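自家製ジンジャーエールのシロップ、みんなの配合を教えてください（84）

掲示板トップ ＞ 飲みもの・保存食 ＞ シロップと炭酸

投稿者：しょうが三昧
22/6/15

梅雨で家にいる時間が長くなって、とうとうジンジャーシロップに手を出してしまいました！　もう楽しくて楽しくて、先月から四回仕込んでいます。

今のところの配合はこんな感じです。

新しょうが　300g（皮ごと薄切り）
きび砂糖　280g
水　300ml
クローブ　5粒
シナモンスティック　1本
鷹の爪　半分（種なし）
レモン汁　2個分

しょうがに砂糖をまぶして一晩おいて、出てきた水分ごと鍋へ。弱火で20分、火を止めてからレモン汁。炭酸で4倍に割って飲んでいます。

味は気に入っているんですが、どうも「辛さ」が足りないんです。香りはふわーっと来るのに、のどの奥にガツンと来ない。皆さんはどうやって辛くしていますか？　スパイスの組み合わせも知りたいです。何でも教えてください！

---

投稿者：Vilho_K

新しょうがを使っている時点で、辛さはあきらめたほうがいいです。あれは香りと色を楽しむもの。辛くしたければひねしょうが（普通に一年中売っている茶色いやつ）一択です。

うちは冬、12月に出回る高知のを箱で買って、すりおろして冷凍しておきます。それを煮るだけで、のどが焼けるくらいになりますよ。

---

投稿者：みどりの台所

Vilho_Kさんに半分賛成、半分反対！

ひねしょうがのほうが辛いのはその通りなんですけど、新しょうがだけで作った、うっすらピンクのシロップのあの軽さは別の飲みものとして最高なんですよ～。私は六月は新しょうが、秋からはひね、と分けています。どうしても両方ほしい年は、新しょうが3に対してひね1を混ぜます。これがけっこういい塩梅で、香りが前に出て、あとから辛さが追いかけてくる感じ。

スパイスはカルダモンをぜひ入れてみてください。さやを軽くつぶして6粒。クローブは減らして2粒でいいと思います。5粒だと歯医者さんの匂いになりませんか？（笑）

---

投稿者：しょうが三昧

歯医者さん！！　言われてみればその匂いです！　ずっと何かに似ていると思っていました。次はカルダモンでやってみます。

---

投稿者：Balthasar

スイスから日本に来て長い者です。クローブ5粒、私は好きですけどね。祖母の家のケーキの匂いです。

辛さの話ですが、切り方でもずいぶん変わります。薄切りよりすりおろし。繊維を断つように切るだけでも違います。それと、黒胡椒を粒のまま10粒ほど。鷹の爪の辛さは舌の先に来てしまうので、しょうがの辛さとつながらないんです。胡椒のほうがなじみます。

---

投稿者：Vilho_K

すりおろしは賛成。ただ濾すのが面倒なのと、底にでんぷんがたまって濁るのが難点。さらしで濾して一晩冷蔵庫に置いて、上澄みだけ瓶に移すときれいになります。

濾したあとの絞りかすは捨てないで、豚肉と炒めてください。砂糖が入っているので焦げやすいですが、うまいです。

---

投稿者：ノムヴラ（Nomvula Lekota）

はじめまして！　いつも読むだけでしたが、しょうがの話だったので我慢できずに出てきました。

私の国、南アフリカではジンジャービアを家でたくさん作ります。親戚が集まるときは大きなバケツで！　粉のしょうがとレーズンとイースト、砂糖、それにクリームオブターターを入れて一晩。母のは本当に辛くて、子どもは泣きながらおかわりします。

粉のしょうが、日本の方はあまり使わないみたいですが、辛さがほしいなら小さじ1を足すのが一番早いです。生のものとは辛さの種類が違って、お腹が温かくなる辛さです。しょうが三昧さん、試してみて！

---

投稿者：しょうが三昧

粉！　盲点でした。お菓子用に買ったのが棚にあるので今夜やります。泣きながらおかわりのお話、大好きです。

---

投稿者：みどりの台所

粉を入れるなら火を止める直前がいいですよ。最初から煮ると少し粉っぽい苦みが出ました。

あと割る炭酸の話もしたいです！　私は強炭酸派で、グラスもシロップも炭酸も全部冷やしておいて、シロップが先、炭酸はあとからグラスの縁にそわせて静かに。混ぜるのは底から一回持ち上げるだけ。

---

投稿者：Balthasar

私は逆で、強すぎる炭酸だと香りがわからなくなると思っています。微炭酸か、開けてしばらくたったくらいがちょうどいい。

---

投稿者：みどりの台所

ええ～、気の抜けたジンジャーエールはさみしいですよ！

---

投稿者：Vilho_K

これは好みだから決着つかないですね。自分は炭酸より牛乳で割る派です。冷たい牛乳に大さじ2、これだけ。レモンを入れたシロップだと少しとろっとしますが、それはそれでいい。

---

投稿者：缶のひと

炭酸の話が出たので。私は瓶やペットボトルより缶で買うことにしています。小さい缶なら一回で使い切れるので、飲む直前に開けられるのが好きなんです。休みの日の昼、洗いものを片づけて、白いテーブルに缶を立てて、さあ何と合わせようかと考えるのが至福のとき。
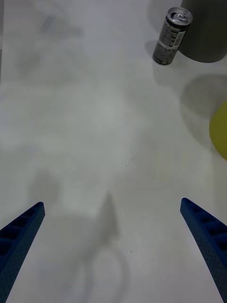 投稿者：しょうが三昧

缶のひとさん、小さい缶いいですね！　うちは1リットルのペットボトルで、三日目には完全に砂糖水です……。

粉しょうが、やってみました。新しょうが300gに小さじ1、火を止める直前。のどに来ました！！　これです、これが飲みたかったんです。カルダモンもすばらしくて、部屋じゅうがいい匂い。クローブは2粒にしましたが、Balthasarさんのために5粒版も小瓶で作りました（笑）

---

投稿者：ノムヴラ（Nomvula Lekota）

うれしい！！　次は小さじ2に挑戦してください。

---

投稿者：Balthasar

5粒版の感想もお待ちしています。ホットワインに足しても合いますよ。

---

投稿者：あさつゆ

横から失礼します。皆さんどのくらい日持ちさせていますか？　私は砂糖を控えめにしたら一週間で表面に白いものが出てしまって、泣く泣く捨てました。しょうが200gに砂糖100gです。

---

投稿者：Vilho_K

その砂糖の量だと保存食というより煮汁です。しょうがと同量は入れたい。減らしたいなら冷凍しましょう。製氷皿で固めて袋に移せば、一個ずつ使えて便利です。

---

投稿者：みどりの台所

私は甘さ控えめ派なので、砂糖は7割で作って全部冷凍です。同量はさすがに甘いです、Vilho_Kさん！　瓶は煮沸してからしっかり乾かして、取り出すスプーンも毎回きれいなものを。白いものが出たら、もったいなくても捨てて正解だと思います。

---

投稿者：Vilho_K

甘いから炭酸をたくさん入れられるんですよ。5倍まで割ってごらんなさい。

---

投稿者：あさつゆ

ありがとうございます、冷凍にします！　製氷皿、しょうがの匂いが移りそうなので専用のを一つ買ってきます。

---

投稿者：しょうが三昧

専用の製氷皿、私も買います。ちなみに煮たあとのしょうがの薄切りは、ざるに広げて半日干してグラニュー糖をまぶしたら、おやつになりました。粉を入れた回のは表面がざらっとするので、干すなら粉なしのほうがおすすめです。次は黒糖で仕込む予定なので、黒糖でやったことのある方、煮る時間を教えてください！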